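Apr 9, 2024

I slept badly again, but in the morning I had energy and finally opened the drawer of cables. It has been closed since March, when I moved from Giltley and put everything inside without looking. Maëlle Campbell telephoned while I was searching for a charger, and we talked so long that my tea became cold. She says I keep wires the way her aunt keeps buttons.

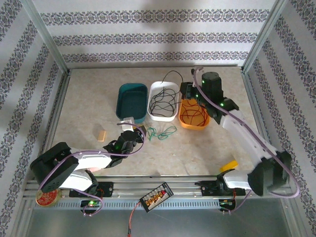 My rule for wires is simple now: one color, one tray. I learned it slowly, after 3 evenings of pulling knots with my fingers and becoming angry. The black ones go in the white tray, the red go in the orange one with some dark wires between them, and the green are still on the floor in a small tangle. The teal tray is empty and I don't know yet what I want to put there. Maybe the chargers, if I find them.

In the evening I made soup and wrote to my brother. I must buy labels tomorrow, and also onions. Rain until late, and my left shoe lets in water.

4 comments
13 shares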